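Why do clothes crease?

Take a T-shirt, scrunch it into a ball and sit on it while you read a comic. When you pull it out again it will be full of wiggly lines! So where do they come from, and why do some clothes get so many more than others?

To find out, we need to zoom in. Fabric looks like one flat sheet, but it's made of threads. In woven cloth, the threads go over and under each other like the strips in a paper mat. In knitted cloth, one long thread makes rows and rows of tiny loops. Most sports tops are knitted, and those loops can stretch and spring back when you jump for the ball.

Now zoom in even more. Each thread is a twist of hair-thin fibres. A cotton fibre is made of long chains of stuff called cellulose, and a single chain can have 3000 links or more in it. The chains hold on to their neighbours with weak little grips. Bend the fibre and some of those grips let go, then grab on again in a new place. The fibre stays bent – and you've got a crease!

Sofa fabric has a different job. It is pulled snugly over its padding, and it has to put up with bottoms, elbows and biscuit crumbs for years. A thin top has nothing to hold it flat, so it flops into folds wherever you put it.

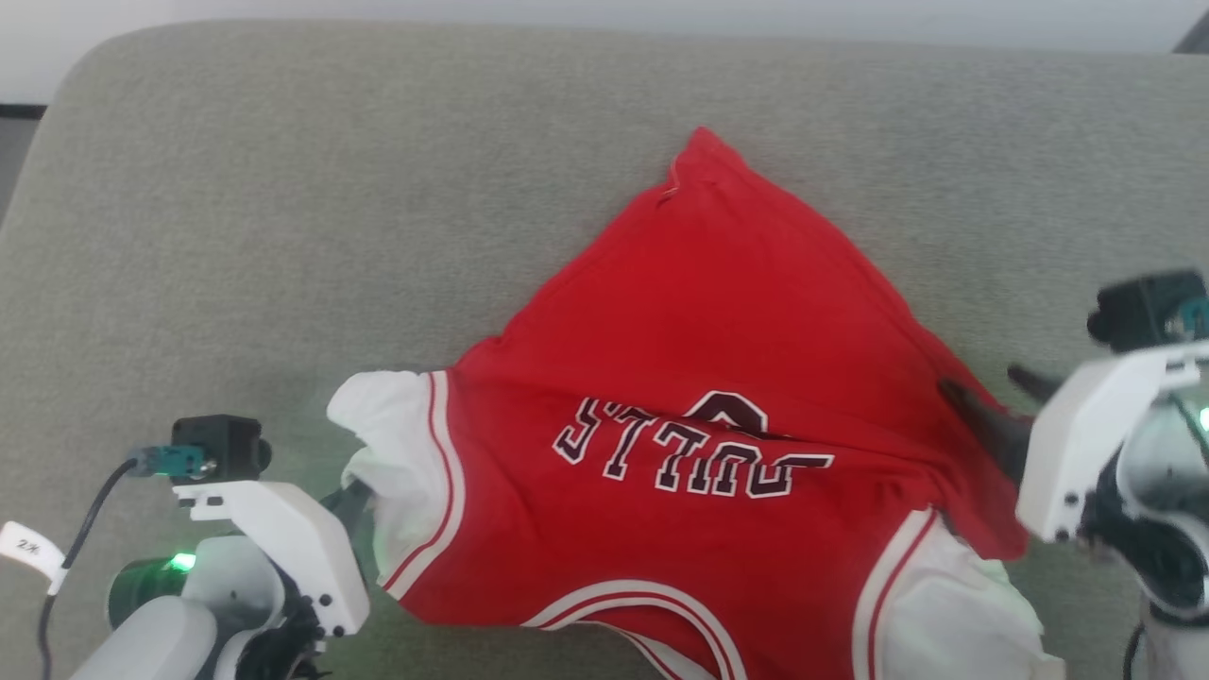
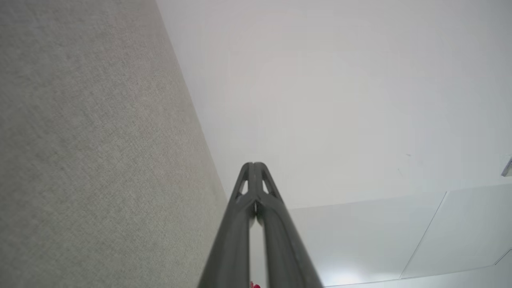 Water is brilliant at loosening those weak grips in cotton. Heat helps too. That's how a steam iron works: the steam gets the chains moving, the iron presses the cloth flat, and the chains grab hold again in their new, straight positions. Polyester hardly soaks up any water, so it doesn't crease as easily in the first place.

You can test this at home. You need two old cotton hankies and two heavy books.

Leave one hanky dry. Dip the other in water and squeeze it out well. Fold both in half and in half again, wrap each one in a plastic bag and put a book on top. Wait 30 minutes, then open them up and let them dry flat. Which one has the sharper lines?

Thắng Tô, who is 6 and lives in Firnport, tried it with socks as well. He says the socks hardly changed at all – they're knitted, with lots of stretch, so they pinged back into shape. What else could you try? A tea towel? A woolly hat? Have a guess before you start, and write it down so you can't change your mind later!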